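Cunder is keeping its cups, for now

I popped into Cunder on Wednesday afternoon to find out whether the cup thing was true, and it is! The shared workspace on the ground floor of the old Trudalham building has been arguing since January over whether to get rid of its throwaway cups, and this week the people who rent desks there finally got their vote.

If you haven't been in, Cunder is the place with the blue door across from the tram stop. It's mostly small outfits, a few people who work for themselves, and a lot of folks who just couldn't stand their own kitchens any longer. You get a desk, a locker, a go at the meeting room and all the water you can drink. The water is where the trouble started.

For years the cooler had a stack of plastic cups beside it and you helped yourself. Then somebody did the sums and pinned them up next to the fridge. The workspace had gone through 2000 cups since the last big order, for a membership of 100. I'll let you work out your own share (I did mine and went a bit pink, and I only drop in now and then). The note stayed up for weeks, and it collected comments in every colour of pen you can buy.

So there were two camps. One wanted the plastic gone by the end of the month and a shelf of proper mugs put in. The other said fine, lovely, but who's washing them? The kitchenette at Cunder has one small sink and a dishwasher that was there before anybody's lease, and I've seen what that sink looks like on a Friday.

The vote landed somewhere in the middle. The plastic cups stay until the boxes in the storeroom are finished, and no more will be ordered. In the meantime the workspace is buying mugs from Toivonen, the kitchen supply shop on the corner, and the bill comes to $851 with a drying rack and a second dish brush thrown in. I thought that was a bit steep until I was told the mugs are the heavy stacking kind, the sort you can drop on lino and pick up again in one piece.
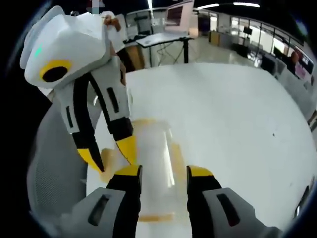
The other half of the decision was about tables, and this one I hadn't heard a whisper of before I walked in. From now on drinks are meant to go on the round tables and stay off the high benches, where the cables are. I can see the sense in it. There's a high table at the back with thin cables hanging down underneath and a monitor up behind it, and you wouldn't want a full glass going over anywhere near that. The round white one with the mesh office chair beside it is a much safer bet, and there was already a clear plastic cup standing on it, so somebody was ahead of the rules. White does show every mark, mind you. I'd be wiping it down twice a day if it were mine.

A few people I talked to weren't thrilled. One regular told me she's had her coffee next to her keyboard for 16 years in every job she's ever held and has never spilled a drop, and she wasn't planning to start walking across the room for a sip now. Fair enough, I suppose. There's no fine or anything, just a sign, and it hasn't been printed yet.

What I liked was how friendly it all was in the end. The mug people and the cup people were sharing a packet of biscuits when I got there, and the worst thing I heard said was that the new mugs are a boring colour (they're grey). Somebody has already asked if they can bring their own from home, and the answer is yes, as long as you put your name on the bottom and take it home when you leave for good.

The Mondmont workspace up the hill, which has the same owners, is watching to see how it goes before it makes up its own mind. They've got a bigger sink up there and, from what I hear, a much fussier crowd.

The mugs are due at Cunder before the end of the month. Members who want a spot on the dishwasher roster can put their name on the sheet by the fridge, which had plenty of empty lines left when I looked.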